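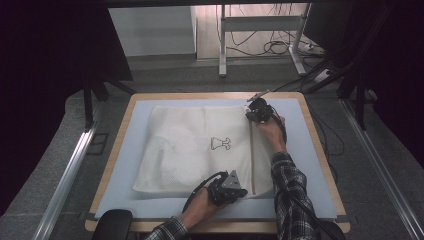
Posted by the Cillthorpe Ledgers project, 25 November 2023
Filed under: Grants and updates, Coastal trade
4 comments

Hello to everyone at the Trorken Fund, and thank you for being so patient about this one. I know it was meant to reach you before the clocks went back. I've been up to my elbows in account books and kept thinking one more week would make it tidier (it hasn't, much).

You'll remember that the grant was for working through the papers of the Matić firm, the ship-chandlers and small-time shipowners who traded out of Cillthorpe harbour in the nineteenth century, and for finding out who put up the money for their boats. When I wrote to you in May I had only just got the first boxes listed. I'm now through the lot, bar the loose receipts, and the transcription stands at 1,701 entries. My target for this stage was lower than that, so I'm rather pleased!

Most of those entries are very dull. Rope, tar, tallow, more rope. But mixed in with them are the share payments, and those are what you're paying me to look at. Each vessel was split into sixty-fourths, as British ships generally were, and the firm's clerk wrote down who held what whenever there was a profit to hand round. I've pulled out 212 separate shareholders so far. I'd expected merchants and the odd landowner, and there are a few of those, but there's also a baker, two sisters who ran a school, a sailmaker who seems to have taken shares in place of his wages one bad winter, and a good many widows. The widows are turning into a bit of an obsession. Some clearly inherited their shares, but several bought more afterwards, and one of them was buying right up to the year the firm packed it in.

The Nirholm side of things has been harder going. Nirholm was the bigger port up the coast and I was sure, when I wrote the application, that the money would have come from there. I said so quite firmly on page two, so I'd better own up. Nirholm names do appear, but late and in small amounts, and mostly on the two largest vessels. The early boats were paid for almost entirely by people living within a walk of Cillthorpe quay. I spent most of the summer trying to prove myself right and then had to redo the outline for chapter two. It's a better chapter now, I think, although it did cost me the best part of a month.

A few things haven't gone to plan. The volume covering the middle years has had damp in it at some point and the bottom third of many pages can't be read by ordinary light. I've asked the record office whether they can do anything and they've been kind but non-committal. There's also a run of letters in a second hand, possibly a cousin of the family, in a mixture of languages that I can only half manage. I've put those to one side for now and would like to talk to you about whether a translator could come out of the travel money, as I've made far fewer trips than I budgeted for.

On spending generally, I'm under. The copying fees came in lower than quoted and I've got around £500 left in that line. I'd like to carry it over into the spring if your rules allow. The rest is on the usual form, which I've sent separately with the receipts stapled in date order, as you asked last time.

I gave one talk, at the Cillthorpe library, and it was a lovely evening. People brought things! There was a sea chest lid with a vessel's name painted inside it, which matches one of ours, and somebody had a share certificate folded up in a family Bible. I've taken notes on both and asked if I might come back to copy the certificate properly. That reminds me that I owe the library a short piece for their newsletter and haven't started it.

Between now and the next report I want to finish the loose receipts, get the shareholder list checked against the census and the parish registers, and write a full draft of the chapter on the widows. I'd also like to sort out what happened at the very end. The accounts stop halfway down a page with a payment to a cooper, and the next page has somebody's arithmetic on it and then nothing at all. There may be bankruptcy papers. There may equally have been a quiet sale to one of the Nirholm houses, so I'll be looking there first.

Do ring if anything on the form doesn't add up. Mornings are best.

Share this post: 4 shares
Search the ledgers blog... Go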